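Search this site
Search Go

Fevmont equipment plan: second progress report to the funder

Posted April 5, 2018 by the Fevmont project office

1. Position at the end of the period

The period covered by this report closed at the end of March. The bench arm and its two-finger gripper remain in daily use, and the purchase plan agreed at the start of the grant has been revised in two places. Neither revision changes the total. The first moves money from spare fingertips to a second wrist camera. The second puts back the order for the larger arm until the supplier's lead time is confirmed in writing.

Of the 30 line items in the plan, most are now delivered or on firm order. The items still open are the larger arm, its pedestal, the guarding and the service contract. These four depend on one another and will be placed as a single order.

2. Bench work and what it means for the specification

The handling tasks were chosen to test the gripper before more of the same type are bought. Thin, light and partly flexible items are the hardest group for us. A rigid block tells us very little about fingertip shape, whereas a rod lying across a flat panel, with a cord or band attached, raises questions of approach angle, finger clearance and camera view at once. The present fingers are narrow and pointed at the tip, and the wrist camera is mounted so that both tips stay in view while the gripper is open.
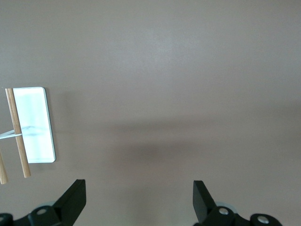
Figure 1. Wrist camera view, gripper open, with wooden sticks and white panel to the left.

Three points from this work have gone into the specification for the next purchase:

The camera must be able to hold a fixed exposure. White parts come up very bright against the dull bench surface, and automatic settings are not acceptable for logged runs.

Fingertips must be replaceable without removing the finger base. The quotation from Hesora meets this. The Kaushik quotation does not, although its unit price is lower.

The opening width must be stated as measured between the tips, and not between the bases. Two suppliers quoted the larger figure without saying so.

3. Budget

Fingertip sets were budgeted at 355 pounds each. The revised quotation holds that price for orders placed before the end of the financial year, and we have ordered eight sets. Carriage is charged separately and has been put against the contingency line.

The second wrist camera is within the sum moved across. Cable and mounting plates were left out of the original plan – an oversight on our part – and have been added under consumables.

We ask the funder to note that the service contract may cost up to 100 pounds a month more than planned if on-site visits are included. Our preference is to accept return-to-base repair for the bench arm and pay for visits on the larger arm only. A decision is needed before the combined order can go out.

4. Risks

Lead time on the larger arm is the main risk. If the supplier cannot confirm, we will ask Bredumton for a short hire to cover the gap. Hire has not been budgeted. A draft costing is attached as Annex B.

The second risk is floor loading in the proposed bay. The survey has been commissioned and the pedestal will not be ordered before it is received.

5. Next period

Place the combined order. Fit the second camera and repeat the stick and panel tasks with both views recorded. Close the open query on VAT treatment of imported spares.

Comments (3)

benchside
Is the 355 with or without VAT? Annex A gives one figure and the text another as far as I can tell.

Fevmont project office
Without. Annex A shows the gross price and will be relabelled.

toolroom_two
We had the same trouble with opening width on a different make. Ask for the drawing – the data sheet is no use for this.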